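Im September habe ich wieder angefangen, Briefe mit der Hand zu schreiben. Auf Deutsch, was für mich immer noch langsam geht. Beim Tippen korrigiert mir der Computer jeden Artikel, beim Schreiben mit dem Füller muss ich selber wissen, ob es der oder das heißt.

Den Füller habe ich auf dem Flohmarkt in Skolgate gekauft, er ist von 1969 und kratzt ein bisschen. Für einen Brief von zwei Seiten brauche ich fast 4 Stunden, mit dem Wörterbuch daneben. Meistens schreibe ich am Sonntag, nach dem Frühstück.
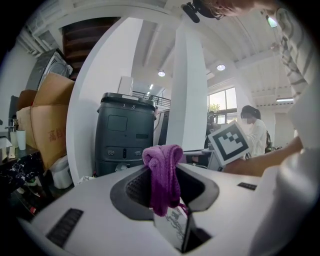 Ilham Nasr schrieb mir zurück, sie habe meinen Brief zweimal gelesen und nur bei einem Wort raten müssen. Es war „Gewohnheit“. Mein w sieht offenbar aus wie ein m, das muss ich üben.

Ihre Antwort war kürzer als mein Brief, aber ich habe mich sehr darüber gefreut. Sie benutzt den Konjunktiv so leicht, als wäre es nichts! Ich habe mir drei Sätze davon in mein Heft abgeschrieben.

Schwierig finde ich noch immer den Schluss. „Mit freundlichen Grüßen“ ist zu kalt, „Alles Liebe“ traue ich mich nicht bei jedem. Bei Younes schreibe ich jetzt einfach „Bis bald“, obwohl er in Skimville wohnt und wir uns selten sehen. Sein Brief liegt schon im Umschlag, nur die Marke fehlt noch.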